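Cliselia Bench, second month

2023-09-15

I have had the Cliselia Bench subscription since July, and the trial credit has now run out, so I have had to decide whether to pay for it. Cliselia is a simulator for gripper work, sold by the month, with a library of tabletop tasks and a scripting interface. I was using Kolden before, which is cheaper and does less.

Installation took one evening. The download is large and the installer does not resume if the connection drops, so use a cable. The licence check runs at every start and fails without explanation when the system clock is wrong. Support answered my ticket on this in two days, politely, and the fix was to set the clock.

The task library is the main reason to buy. Each task comes as a folder with the objects, the start poses and a scoring script in plain Python. I have spent most of my hours in the kitchen set, and nearly all of those on the mug tasks. A mug is a good test object. It has a thin wall, a handle that blocks half of the useful approaches, and an outer diameter close to the limit of many small grippers. Put it near a wire rack and the collision checking has real work to do, as thin rods are where cheap simulators let things pass through each other.
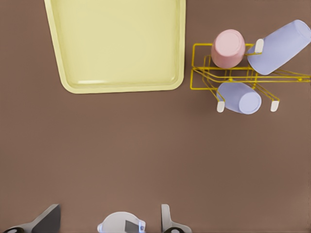
Does the simulator run at a usable speed on an ordinary desktop? With the wrist view switched on I get 219 steps a second on my machine, and 272 with it off, and that is enough for overnight runs.

My standard test is a batch of 500 episodes from random start poses, using the same simple planner I wrote for Kolden. Contact is better behaved than I am used to. A mug resting against a rod stays at rest, where Kolden would let it creep. The default friction value is too high for glazed crockery in my opinion, and I lowered it before doing anything else. The setting is in the object file — the manual says it is in the task file, and the manual is wrong.

Logging is the weak part. Each episode writes its own file, and the directory had 3354 of them before I noticed there was no option to merge. I now run a short script afterwards. The Skumby add-on is supposed to handle this, but it is priced separately and I have not tried it.

I have renewed for three months on the single-seat plan. If the next release breaks the object format again I will go back to Kolden and put up with the creep. The friction values I settled on are in the notes file, along with the merge script.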